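Sement: product listings for graphic tees, hoodies and caps

Data card and README. Last edited September 15, 2025.

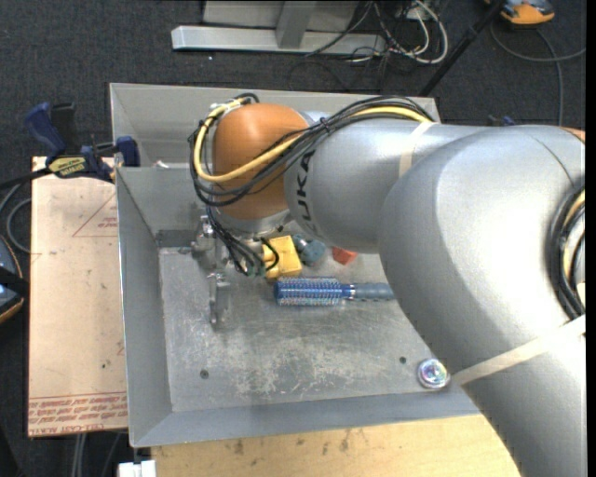
KUKA robot arm over a gray sheet-metal bin.

Sement is a set of product listings from Rurketti, an online shop that sells streetwear and skate clothing. Each record is one listing as a shopper would have read it: title, item text, colors, sizes, price, care notes and the size chart the page linked to. The records come with a cleaned version of the same fields and with hand labels for fit and print placement.

The set was put together to test Ritance, a small parser that turns free item text into plain attributes. It can be used without Ritance. The files are ordinary CSV and JSON.

Contents

listings_raw.csv holds the item text exactly as exported from the shop, including typos, double spaces and leftover promotional lines.
listings_clean.csv has the same rows in the same order, with the text split into fields.
labels.csv has the hand labels, joined on item_id.
size_charts.json has one entry per chart. Several listings share a chart.
splits/ contains the train, dev and test lists of item_id.
CHANGES.txt is the full change log.

No product photos are included. The shop's license for them does not cover redistribution, so please do not ask for the photo folder.

Fields in listings_clean.csv

item_id: text, unique. Leading zeros matter. If you open the file in a spreadsheet, import this column as text or the joins will fail.
title: text, as shown on the listing, with trailing spaces removed.
brand: text. Store-brand items are listed under Ra. Older listings spelled it RA or R.A., and these have been merged.
category: one of tee, longsleeve, hoodie, cap.
colorway: text, as written by the seller. "Heather gray" and "gray heather" are kept apart here and merged in color_norm.
color_norm: one of 9 color names.
sizes: list, separated by vertical bars. Caps that come in one size have the single value OS.
price_usd: the regular price. Sale prices are not included.
fabric: text. Empty when the listing gave no fabric.
care: text. Often copied from one listing to the next, so don't treat it as independent evidence of fabric.
chart_id: key into size_charts.json. Empty for caps.
collab: yes or no. Yes if the title names a second brand.

Labels

fit has 5 values: slim, regular, relaxed, oversized, unknown. Labelers saw the item text and the size chart together. Where the text said "relaxed" but the chart measured like a regular tee, the label follows the chart and the row is flagged with fit_conflict = yes. There are more of these than we expected, mostly among the hoodies.

print_place has 8 values: left_chest, center_chest, full_front, back, sleeve, hood, brim, none. A garment can have more than one, and the values are then joined with a plus sign, front before back. A woven side tag is not a print. Embroidery is.

Two people labeled every row on their own. Disagreements were settled by Reto Zürcher, who also wrote the labeling guide (guide.txt). The original answers are kept in the columns fit_a, fit_b, place_a and place_b for anyone who wants to work out agreement in their own way.

How the listings were chosen

The shop exported its catalog in February. We dropped footwear, decks, stickers and gift cards. We also dropped listings with item text shorter than 5 words, since there was nothing in them to parse. Restocks of the same garment were kept only if the text had been rewritten. A restock with a new price and the old text was treated as a duplicate, and the earlier one stayed.

Reward points, shipping notes and "only available online" lines were left in the raw file and stripped from the clean file. The stripping rules are in scripts/strip_promo.py. They are plain string rules and they do miss things. If you find a points line in the clean text, send the item_id.

Splits

Splits were made by brand and collection, not by row. All colors of one shirt are in the same split. An earlier version split by row, and a red tee in train with the same tee in black in test made the scores look much better than they should have. Results from that version should not be compared with results from this one.

Loading

In Python, with pandas:

import pandas as pd
clean = pd.read_csv("listings_clean.csv", dtype={"item_id": str, "chart_id": str})
labels = pd.read_csv("labels.csv", dtype={"item_id": str})
rows = clean.merge(labels, on="item_id")

The files are UTF-8. Inch marks in the raw text come in both straight and curly forms.

Known problems

The set comes from one shop and sounds like it. The copywriters used a few stock openings over and over, and a model trained only on Sement will lean on them.

Youth sizes are marked in the title on some listings and only in the chart on others. The category field does not separate youth from adult.

Chart measurements are in inches. Chest is measured flat across on most charts and all the way around on a few. The field chest_method tells you which, but it was filled in from the numbers and may be wrong for very large or very small sizes.

Fabric percentages do not always add up to a hundred. They were left as written.

Some collab titles name an artist's nickname and no second brand. These are marked collab = no.

Intended use

Attribute extraction, size chart matching, deduplication of listings. It is a poor fit for price studies. There are no sale prices, no dates of sale and no stock counts. It also says nothing about shoppers. No order or account data was exported.

License

Item text and size charts are released with the shop's permission for research and teaching. Labels, guide and scripts may be used for any purpose with credit. Brand names belong to their owners. If a brand asks for its listings to be removed, we will remove them and note it in CHANGES.txt.

Credit

Please cite as: Zürcher, R., Sement product listings, and give the version you used. The version is in the first line of CHANGES.txt.

Contact

Open an issue in this repository. Include the item_id and the file name. Corrections to labels are welcome, but read guide.txt first, especially the part on oversized tees.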